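Le bouton de trop

J'ai passé une partie du mois d'octobre à me disputer avec un radiateur. Je précise que le radiateur n'a rien dit, ce qui ne l'a pas empêché de gagner.

C'est un modèle Chettiar, acheté pour la chambre du fond, celle où il fait toujours trois degrés de moins qu'ailleurs et où nous logeons par conséquent la belle-famille. L'ancien avait une molette. On tournait à droite, il faisait chaud, on tournait à gauche, il faisait froid, et au milieu il y avait une zone qui ne servait à rien mais qu'on apprenait à connaître. Le nouveau a une surface noire, lisse, sans aucun relief, sur laquelle il faut poser le doigt pendant un temps que la notice qualifie de « prolongé ». Prolongé comment ? Deux secondes, on allume l'écran. Quatre, on verrouille l'écran. Entre les deux, on entre dans un menu en portugais.

La notice fait 55 pages. J'en ai lu 12 avant de comprendre que le reste concernait d'autres langues, et que les pages françaises avaient manifestement été traduites depuis une langue qui ne connaît pas l'impératif. « L'utilisateur veut la chaleur, il appuie. » Je trouve ça assez beau, remarquez. On dirait un haïku sur l'échec.

Tout ça pour dire que je me suis mis à penser aux boutons. Pas de manière savante, je n'ai aucune compétence en la matière, j'ai fait des études de géographie. Mais une fois qu'on commence, on ne peut plus entrer dans une cuisine sans inspecter la plaque de cuisson, et les gens chez qui on dîne finissent par le remarquer.

Prenez le four de mes parents. Il a deux boutons ronds et un petit levier de minuterie qui fait un bruit de criquet. Les chiffres sont effacés depuis des années, ma mère règle la température à l'oreille ou au poignet, je ne sais pas très bien, et elle n'a jamais raté un gratin. Mon four à moi affiche l'heure, la température, le mode, l'humidité, un pictogramme de poulet et un pictogramme que j'ai longtemps pris pour un ventilateur et qui serait une tarte. Je rate un gratin sur trois. On me dira que le four n'y est pour rien. C'est possible.

Il y a quand même une chose que les vieux réglages avaient et que les nouveaux ont perdue : on voyait où on en était. Une glissière, par exemple. Le curseur est quelque part entre le début et la fin, on le regarde, on sait. Pas besoin de le réveiller ni de lui demander son avis. Mon premier ampli, un Trarstead d'occasion qui pesait le poids d'un petit veau, avait des curseurs pour les graves et les aigus. Je les mettais tous les deux à fond, comme tout le monde à seize ans, et ça se voyait de l'autre bout de la pièce, si bien que mon père pouvait les redescendre en passant sans même s'arrêter. Essayez de faire ça avec une application. 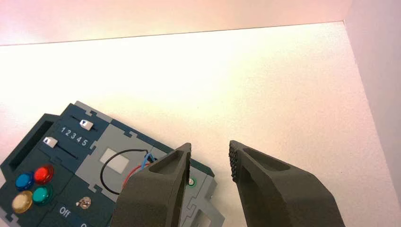
L'ampli est mort un hiver, dans une odeur de poussière grillée, et je l'ai remplacé par une enceinte connectée Jundance qui n'a pas de réglage des graves du tout. Ou plutôt si, elle en a un, mais il est dans le téléphone, derrière un compte, derrière un mot de passe, derrière un code reçu par courriel sur l'adresse que j'avais avant. J'écoute donc la musique avec les graves que Jundance a jugés bons pour moi. Ils ne sont pas mal. C'est surtout vexant.

J'en ai parlé au travail, où le sujet a rencontré un succès que je n'avais pas prévu. Il faut dire qu'à la pause on ne parlait plus que de la machine à café. Elle a été changée au printemps, passant de six touches à un écran tactile où défilent des grains de café au ralenti. Pour obtenir un expresso il faut attendre que les grains aient fini de tomber. Un collègue soutient qu'on peut interrompre l'animation en appuyant dans le coin en haut à gauche. Une autre assure que c'est le coin droit. Il s'est formé deux camps, avec des convertis et des tièdes, et tous attendent exactement aussi longtemps que moi.

Ma théorie, qui vaut ce que vaut une théorie élaborée devant un gobelet, c'est que le bouton coûte cher. Il faut le mouler, le fixer, percer un trou, prévoir que quelqu'un tapera dessus. L'écran, lui, accepte tout. On s'est trompé de fonction, on mettra à jour. On ne sait pas quoi mettre, on fera défiler des grains. Et comme l'écran fait moderne, on peut vendre plus cher quelque chose qui a coûté moins cher à concevoir, ce qui est, si j'ai bien suivi mes rares cours d'économie, la définition du progrès.

J'exagère un peu. J'ai moi-même payé 800 euros un lave-linge Hunach à cause d'un bouton rotatif, un gros, cranté, avec un déclic franc à chaque programme. Je l'ai tourné dans le magasin pendant un bon moment. Le vendeur a fini par s'éloigner. Une fois à la maison, j'ai découvert que le bouton tournait dans le vide : il ne commande rien directement, il fait monter et descendre une liste sur un petit écran, et le déclic est là pour l'ambiance. J'ai acheté un bruit. Je l'aime toujours beaucoup, c'est un bruit de qualité, mais il y a des soirs où je me sens un peu seul devant le hublot.

Et puis il y a les voitures, évidemment. Je conduis peu et mal, je n'ai donc que des opinions tranchées sur la question. Cet été nous en avons loué une dont la climatisation se réglait sur une tablette de la taille d'un plateau de fruits de mer. Pour baisser d'un degré, il fallait ouvrir le menu, choisir le côté du conducteur ou celui du passager, puis pousser du doigt un curseur dessiné, sur une route de montagne, avec des virages. Le curseur dessiné imitait un vrai curseur, avec une petite ombre dessous. Quelqu'un, dans un bureau, a passé du temps sur cette ombre. Nous avons traversé le Massif central à dix-sept degrés, en pull, en août, et personne n'a voulu s'arrêter pour chercher dans le manuel, qui était lui aussi dans la tablette.

Je sais ce que vous allez dire, je vous entends d'ici, surtout les deux ou trois qui commentent toujours sous ces billets. Que je vieillis. Que les enfants, eux, s'en sortent très bien. Alors non. Ma nièce, qui a neuf ans et l'autorité naturelle d'un préfet, est venue passer les vacances dans la chambre du fond. Elle a posé le doigt sur le radiateur. Il s'est verrouillé. Elle a recommencé, il est passé en portugais. Elle a demandé un deuxième pull et n'en a plus parlé, mais j'ai bien vu que dans son esprit l'appareil était classé.

En revanche elle a passé une heure avec l'interrupteur de la cave, un vieux modèle à bascule qui claque. Allumé, éteint, allumé. J'ai failli lui dire d'arrêter, et puis je me suis rappelé le rayon électroménager.

Pour ceux que ça intéresse, j'ai trouvé une solution provisoire. J'ai mis le Chettiar sur une prise programmable à l'ancienne, celle avec une couronne de petits picots qu'on enfonce pour les heures de marche. Ça grésille légèrement, ça prend dix minutes de retard par semaine et il faut une pointe de stylo pour les picots du fond. Le radiateur se rallume tout seul quand le courant revient, à une température qu'il choisit lui-même et que je n'ai pas réussi à faire avouer. Disons tiède. La belle-famille arrive pour Noël, je mettrai une couverture.

Il me reste à comprendre le voyant bleu, qui clignote la nuit par séries de trois. La notice en parle page 9 : « Le bleu est normal ou il demande. » J'ai mis un bout de scotch dessus. Si l'un de vous a le même modèle et sait ce qu'il demande, les commentaires sont ouverts.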